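Zerelora wrist-view set: README and house rules

Version of 12 Feb 2026. Maintained by the Trorkudbridge bench group.

What you get

2,200 episodes from a two-finger gripper, wrist view only. 1,360 of them passed the Jurnemell checklist. The rest are included and flagged, and you should look at them before you trust the flag.

About that checklist

Jurnemell calls itself a standard. It is a list of boxes, and most of the boxes ask whether a form was filled in. Box 5 wants "pads in good condition" and never says what good condition is. We had operators ticking it for pads that others on the same bench would have thrown out in October. So treat "passed" as "somebody ticked everything" and no more than that.

Our own rule is shorter: open the gripper over a bare surface, hold still, save a view, and look at the rims of both pads before recording.

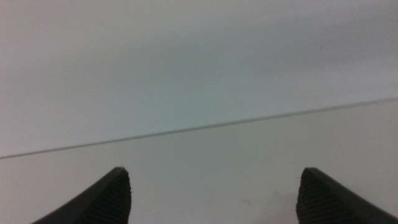 Fig. 1. Open-gripper check. Ridged pads, both with rough upper rims; a few tiny frayed fibers on the left one.

Would that pass? Under box 5, yes or no, depending on who you ask. Under our rule it gets a note in pad_notes and the session goes ahead – the note is what matters, and a later user can filter on it.

Other rules we keep

Write the note before the episodes, never after.
Don't trim pads in the middle of a session.
Leave faint marks on the work surface alone once recording has begun. Wiping halfway through gives you two backgrounds under one session name.

Known problems

The Huamán split was checked by one person only. We have no agreement score for it, and claims that 100 percent of it is clean should be read with that in mind.

We have not shown that pad wear changes grasp results. Plenty of guides say it does – very few give numbers.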